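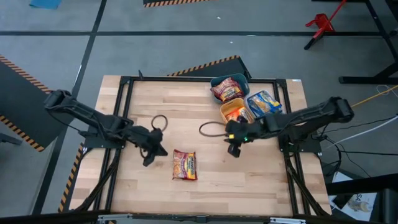 Home Topics Ask Members Log in

Reading time: 2 min

Two-finger gripper keeps losing flat snack packets. Change fingers or change gripper?

Sivosero, 4/27/18

Hello to all. I am testing two arms which face each other over a wooden table, both with a black parallel gripper. The work is to take instant noodles and snack bags from the table and put them into bins. The stiff noodle packet is fine if it stands on its side. When it lies flat, or when it is a soft bag, the fingers close on the film and the bag slides out again.

I made 578 attempts with soft bags and I lost 33 of them in the air, above the table. I do not count the ones where the gripper did not catch anything. Closing with more force did not help me, and it breaks the crisps.

Should I try softer fingertips, or is a suction cup the better choice? I can change only one thing before November, so I would like to choose well.

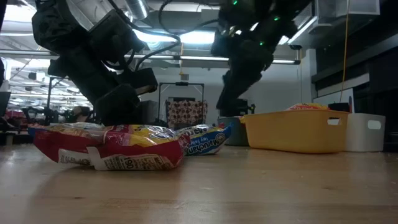

Skarnus

I have compared both, on bags of a similar kind. Suction was very good on a smooth and full bag. On crinkled film it leaked, and I had to search for a flat place each time, which made my program long and slow. I went back to two fingers and put thin silicone on the tips. I would begin with this.

Please look also at the angle. If you come down at a slant, one finger touches the bag first and pushes it away. I come straight down over the middle of the bag, close slowly, and stop when the motor current rises. Do not close to a fixed width, as the air inside is different in every bag.

One more advice: put a camera low, near the level of the table. From above I could not judge how far the fingertips were from the film. With a low view I found that my height was wrong by 2 mm, and I had blamed the gripper for weeks.

Change the tips, then repeat your test with the same bags in the same order. Otherwise you cannot compare the numbers.

Curkov

Suction. I did 1000 picks with it and never looked back. But mine were boxes, so maybe it is different for you.

Related

Sutter controller stops after a long cable run
Which silicone for gripper fingertips?
Two arms on one table: how to avoid collisions
Wrist camera or fixed camera for small bins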